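**grelura_fan** – 05/03/2022

Has everyone seen the new Nerach coats?! I watched the show twice last night and I'm still thinking about those shoulders. Trí Ông cut all 11 of them himself, and the gray one with the tied back is the best thing he's done.

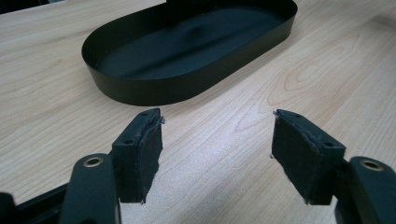

*Furkitar Fashion Club · Runway Talk*

**hemline167**

Love the gray! But the shoulders are too big for me. His Đào collection had the same idea with much softer sleeves, and you could wear those on a bus.

**grelura_fan**

Oh no, I have to disagree – the Đào sleeves went flat the second the models stopped walking. These hold their shape, and the lining is so good (that rust color!!). 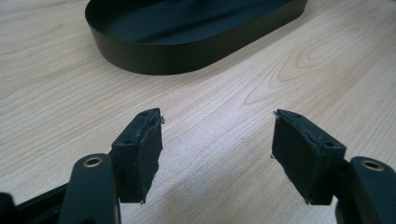 And the pants deserve some love too. High waist, deep pleats, long enough to cover the shoe. I'd wear them every day until April.

**pleatsplease_no**

Pants yes, coats no. Roughly 1253 dollars for wool that thin? I'll wait for the sale.

**hemline167**

The wool isn't thin, I tried one on at Grelura. It's heavy! Still not buying it, but go feel it before you decide.

**pleatsplease_no**

Fine, I'll go try the gray one.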